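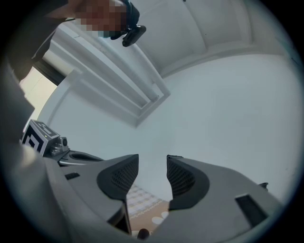

The Cloth

Keys back by five. That was what the email said, and the email had it in bold.

She started with the cloth because it was there. White checks, pale checks, a sort of gray-beige that had probably been a real color when her mother bought it. Folded it once. Unfolded it. You can't put a tablecloth in a box with a grease spot, and there was a grease spot, or a shadow. She took it to the window. Shadow.

Folded it again, badly.

The phone. Kütt, the van people. Could she be downstairs at four instead of half past. Sure, she said. No problem at all. She hung up and said a word her mother wouldn't have liked.

Four, then. Dishes.

She had saved newspaper for the dishes and then somebody had taken it down with the recycling, and the somebody was her. So, towels. Plates in towels, bowls in T-shirts, the gravy boat in a wool sock that had lost its partner. Did anybody still use a gravy boat? They had used it every Sunday at the old place on Skidwood, even with no gravy, for salad dressing, for custard one time, and her father poured it over his potatos before anyone could stop him and ate the whole plate out of pride.

Box. Tape. The tape split down the middle and ran off in a thin useless strip. Fingernail, round and round, looking for the end. Found it. Lost it.

The walls were so white without her things on them. She had painted them herself the first spring, two coats, radio on, window open, paint in her hair for a week. The landlord had never said thank you. He had said, was that an approved white. And now he wanted the 600 for "refreshing the surfaces," and she had written him three different replies and sent the shortest one, which was No.

He hadn't answered. Keys by five.

Curtains. Down on the floor in a heap, rings and all. Somebody was playing scales downstairs, up and up and then wrong, and starting over. She would miss that a little. Not the wrong note. Well, the wrong note too.

Then the drawer. Every kitchen has the drawer. She had been walking around it since breakfast. Rubber bands, birthday candles, a key to a bike that was stolen, takeout menus for a place that closed, the manual for an Odex toaster she'd thrown out years ago. Keep, toss, toss, keep. No time. She pulled the whole drawer out and tipped it into a bag and tied the bag shut and wrote LATER on it with the marker. 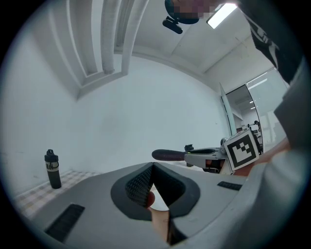
Twenty to four. How was it twenty to four.

She carried the bag to the door, came back for the lamp, forgot the lamp, took the plant. The plant was dropping leaves all the way across the floor like it wanted to be followed. Swept them up with her hand. Pocket.

And the cloth was still there. She'd put it down on top of something and packed everything near it and there it was, coming undone, one corner hanging.

Her mother used to do it with her. You needed two people for a proper fold, she said. One at each end, arms wide, and you walked toward each other and your hands met and the one gave up her corners to the other. Then you bent down for the fold and walked in again. She was small, her arms were never wide enough, the middle always dragged. Higher, her mother said. Higher, it's touching. And then at the last fold, when they were nose to nose, her mother would give a quick tug so it flew out of her fingers. Every time. And she fell for it every time, and screamed, and they had to start again.

She stood there with her arms out. Thirty-some years and it still touched the floor in the middle.

Chin, then. Pin it under the chin, bring the corners up, let the bottom drop, catch it. Again. It came out crooked, one side longer than teh other. Fine. It smelled of the cupboard.

There wasn't a box left for it. The last one was taped and had the gravy boat in it, and she was not going to look for the end of that tape again.

The buzzer. Already! Ten to. She held the button down and yelled, coming, two minutes, third floor, mind the step, and a voice said, lady, it's Trosgate Gas, I'm here for the meter.

She let him in. He read the meter, it took no time at all, he wrote on his pad and looked at the boxes.

Moving out?

Today, she said.

He looked at the walls. Nice and bright, he said. My wife would like that. You do it yourself?

Two coats, she said.

He nodded, and went down, and she heard him say sorry to someone on the stairs, and then heavier feet, and a trolley knocking on each step. Kütt. Early, of course.

She put the cloth over her arm like a waiter and went to hold the door.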